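Ciscombe Allotment and Garden Society
Minutes of the autumn meeting, Oct 3, 2018

Present: 30 members. Apologies were received from the Nullside plots.

1. Minutes of the March meeting
Agreed, with one correction: the hosepipe belongs to Ogilvie Lane and should be back on its reel there.

2. Autumn show
What a show! There were 69 entries, our best yet, and the onion class ran right along two tables. The children's vegetable animals were a joy (the marrow crocodile especially) and everyone wants them back next year. Jam judging overran again, so it will start at ten.

3. Hall hire and cleaning
The hall is ours for all the winter meetings. Whoever is last out should mop the floor and put the chairs back in stacks. 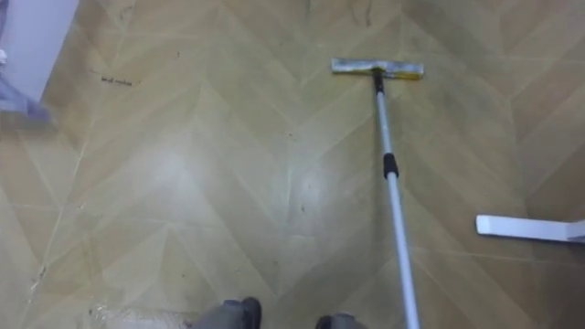

The hire charge stays at £12 an evening, tea urn included, and we can have the small kitchen as well for the seed swap.

4. Seed swap
To be held in March. Please label packets with the variety and the year saved. We already have promises of purple podded peas, three sorts of kale and a really lovely old climbing bean from the Enimlow gardens – do try it, it crops until the frosts.

5. Compost bays
The new bays at Nullside are filling up beautifully. A second load of wood chip was agreed, 20 barrows to each site. No bindweed in the bays, please.

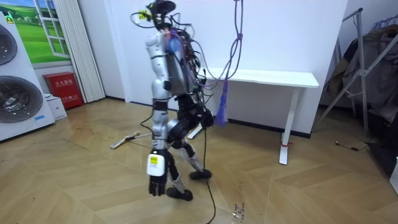 A plot holder from Ogilvie Lane asked whether the chip could come before the paths turn to mud, as last year it arrived too late to be much use. Agreed, and the order will go in this week.

6. Any other business
The water goes off at the end of the month. Spare raspberry canes are by the Enimlow gate, free to anyone with a spade.

Meeting closed at 8.50 pm.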